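Zenetico DW Series Dishwasher
Installation and Use Guide

Section 6 - Unloading and Putting Away

6.1 Before you unload

1. Wait for the end-of-cycle tone. The display shows 00 and the drying fan keeps running for another 13 minutes.
2. Open the door to the first stop and leave it there until the fan shuts off. Steam vents from the top edge of the door.
3. Lower the door fully. Do not let it drop from the first stop.

CAUTION: Steam can burn. Keep hands and face away from the top of the door while it is at the first stop.

CAUTION: The heating element under the lower rack stays hot after the cycle. Do not reach for items that have fallen to the tub floor until 20 minutes have passed.

6.2 Order of unloading

1. Pull out the lower rack until it meets the stops. Empty this rack first. Water that has collected in upturned cups on the upper rack will otherwise run down onto finished items when the upper rack is moved.
2. Lift large bowls and colanders straight up, clear of the tines. Do not drag them forward across the rack. Dragging wears the coating, and bare wire will rust.
3. Set large items down on the counter next to the machine. Tilt bowls and colanders so that water can run off the rim.
4. Remove plastic containers next. Plastic holds less heat than steel or glass and is usually the last to dry. Stand containers apart from each other and do not nest them.
5. Remove long utensils laid across the tines.
6. Check between the tines for small lids and cups before pushing the rack back in.

NOTE: The lower rack is rated for 202 dishwasher loads between coating inspections. See Section 9 for the touch-up kit (Rokaria part RK-87).

6.3 Using the counter as a drying area

Leave a clear strip at the counter edge above the open door. Items placed on the strip tend to be knocked into the rack when the next piece is lifted out. Steel mixing bowls can be propped on their sides as long as they rest against something that will not slide. Keep wet items off the motor base of a blender or any other plugged-in appliance.

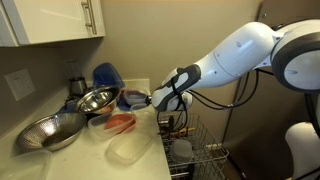
Turker wrote to the service desk that the order in 6.2 leaves the counter full before the upper rack has even been touched, and that in a small kitchen it works better to put the large bowls straight into the cupboard and dry them by hand first. The service desk accepts this method, with two conditions: the towel must be clean and dry, and bowls must not be stacked while still warm.

6.4 Items that need extra attention

Colanders - Water stays in the perforations. Shake once over the open rack, then tilt. Check the holes for food residue before storing.

Wooden handles - Zenetico does not recommend machine washing for wood. If wooden-handled utensils have been washed, take them out as soon as the door is open and dry them flat on a towel. Do not store them upright in a closed jar the same day.

Lids - Lids with a silicone seal hold water under the seal. Lift the seal at one corner and wipe the groove.

Blender parts - Wash only the jar and lid, and only if the blender maker allows it. Never place a motor base in the machine.

6.5 Closing up

1. Empty the upper rack. Tip each cup slightly toward the back of the tub as it is lifted.
2. Push both racks in fully. If the lower rack does not seat, look for a utensil that has slipped through the wire.
3. Wipe the door gasket with a dry cloth.
4. Leave the door at the first stop if the machine will not be used again that day.

NOTE: Owners of the Yen compact model have a single rack. Skip step 1 of 6.5 and follow 6.2 from step 2.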